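Staff Kitchens and Shared Facilities
Topic: Revised policy on personal mugs, Delorme Building
Replies: 6

facilities_desk
Effective Wednesday, personal mugs may no longer be stored in the shared kitchens of the Delorme Building. Each department will be issued standard mugs, which are to be returned to the dishwasher racks after use. The present inventory shows 139 personal mugs across 5 kitchens, against rack space for 28 in each. Colleagues are requested to remove their belongings before the policy takes effect. Items remaining after that time will be held at the Emden annex for 30 days.

records_2nd_floor
The Records Department acknowledges the notice. We wish to register a concern regarding the standard mug. The sample supplied to us holds noticeably less than the mugs most of our staff use at present, and it is expected that trips to the kitchen will increase. Has a larger size been considered?

facilities_desk
A larger size was reviewed. It does not fit the upper rack of the Dero dishwashers, and the upper rack is where most breakage can be avoided.

grilomum
With respect, I do not accept the point concerning breakage. In the third-floor kitchen the losses occur on the counter and at the sink, where mugs are set down in a hurry and knocked over by the next person. The type of mug has no bearing on this. A draining mat with a raised edge was requested in May and has not been supplied.

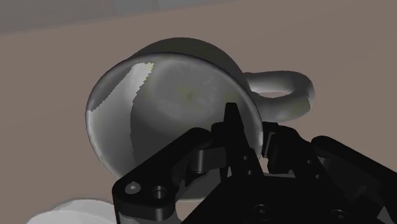 A ceramic mug on its side.

I would ask that the mat be provided before any decision is taken on what staff may drink from.

payroll_counter
I must disagree with the previous contributor. Payroll has used a draining mat for some time. It is seldom cleaned, and in practice it has become an additional place to leave dirty dishes. Our department supports the policy as written. The cabinets cannot be closed at present, and new employees have no space at all.

records_2nd_floor
May mugs be kept at individual desks? The notice refers to the shared kitchens only.

facilities_desk
Mugs may be kept at desks, provided that they are washed by their owners and are not placed in the shared racks. The wording of the notice will be amended to state this clearly. The request for a draining mat on the third floor has been located and forwarded to Purchasing. No delivery date can be given at this time.

grilomum
The reply is noted. I maintain my objection to the removal of mugs from the third-floor kitchen, where the cabinets do close. I request that an exception be considered for that floor.

payroll_counter
Should an exception be granted to one floor, Payroll will expect the same treatment.

facilities_desk
No exceptions are planned. Departments wishing to submit a written request may do so through the usual form, with the kitchen number entered in the first field.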